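Hand-held gripper check, kitchen round, May
Units on test: Brorix pads (right hand), Prustine pads (left hand)

1. Housing and handle: OK. No cracks on either unit.
2. Pivot pins: OK. All seated, no side play. Lovely smooth travel on the Brorix, even after 3577 open/close cycles!
3. Jaw pads: OK, one comment. Slight shine on the Prustine pads. Swap at 1000.
4. Rim grip, dinnerware: PASS. The one I was most curious about, and wow, what an improvement on the old Memthorpe pads (those slid on anything glazed).
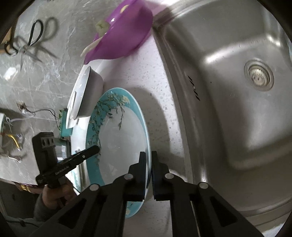

Item 4, rim grip on the flowered plate, beside the sink.

5. Load: plates up to 284 g only until the new springs arrive.
6. Loose wiring on the counter: ACTION. Move well away from the sink before the next round.
7. Scissors: ACTION. Back in the drawer, please.
8. Wrist strap: not checked. Do this first next time, then repeat item 4 with bowls.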